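3.2 Surface finish and glare

Ileana Munteanu and Safta Dobre compared two matt wall paints, Pralero and Mistik, for use in reading rooms. Each paint was applied in two coats to 4 plasterboard panels and left to dry for 10 days. Gloss was then measured at an angle of 60 degrees, with 9 readings per panel.

Mistik gave the lower mean gloss on every panel. Pralero varied more between panels, mainly near the edges, where the roller overlapped. Cleaning with a damp cloth raised the gloss of both paints, and this effect was not corrected for in Table 4.

Plain grey was used as the reference shade throughout.

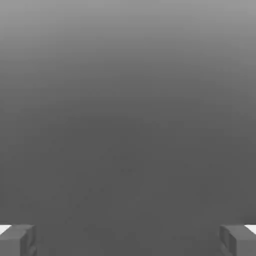

Figure 9. Smooth grey surface, computer rendering.

Edge readings are listed separately in the appendix.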